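Everyday Hands: Our Chore Project in Pictures
Spring build season, March 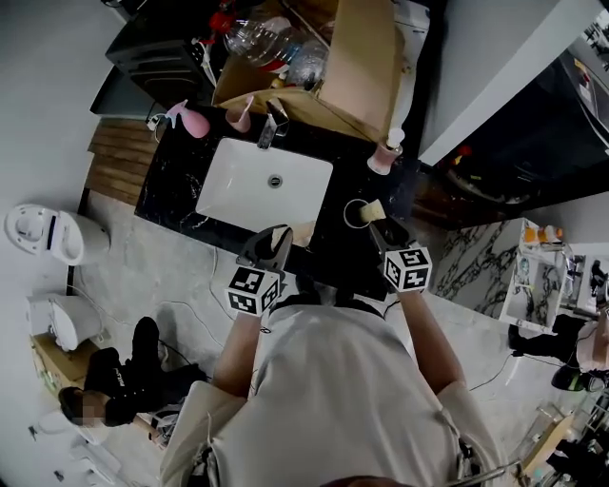 Howells Student Robotics Club, Home Tasks Team

Sink session! One hand has the cloth along the front edge of the counter while the other goes for the yellow sponge. Wiping up is the chore we all voted for first, and it has turned into everybody's favorite (also the one we argue over most).

We're the Home Tasks Team, and this season we want a robot to learn chores by copying people. So we do the chores ourselves, holding a gripper in each hand, over and over, and the recordings become the lessons. Our goal is 2,000 good ones before the summer showcase, and the whiteboard tally is climbing fast!

The black and white cubes at the wrists carry the markers we use for tracking. Keep them facing up when you can. Chin-lung Chung redid our marker mounts over winter break and they are so much nicer to work with now, thank you Chin-lung!

A few notes for new members coming in after break:

Every run starts with the sponge to the right of the sink. Please put it back when you finish.

Squeeze slowly. The cloth is thin and it's easy to grab nothing at all, which all of us have done plenty of times.

Three people per session works best, and we swap after 19 runs so no one's shoulders give out.

Next up are folding towels and loading a dish rack. Beso is our name for the left gripper and Valo is the right one, in case you hear us yelling at them from the hallway. Practice starts at 4:30 p.m., and beginners are very welcome!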